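Do We Really Need to Wash Everything Twice?

23 April 2020

I've been reading far too much advice about food shopping. 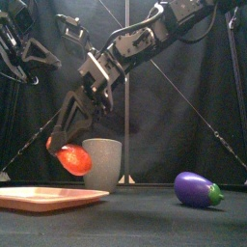
The vinegar people

A post on the Porkwood message board says you should soak all your fruit and veg in vinegar for 7 minutes, then rinse, then soak again. It had 3,487 likes when I looked. It had no source at all, unless you count "a friend who works in a lab", and I don't. I asked which lab. I'm still waiting.

I tried it anyway, with some peppers and a bag of apples. The kitchen smelt like a chip shop for two days and the apples tasted of crisps. My neighbour Kidus Negussie, who cooked in restaurants for years, told me over the fence that he uses cold water and his hands. That's what my mum did too.

Then there are the sprays

Someone is now selling a fruit wash called Plollel. The advert says 626 families "trust" it. Trust it to do what? It doesn't say, and the small print on the label mostly tells you to rinse with water afterwards. I could skip straight to that bit and keep my money.

I'm not saying don't be careful. I wash my hands when I get in and I leave the bags by the door. But I'd like to see a reason before I start bathing my onions.

Comments are open if you've got one. Please, no more labs.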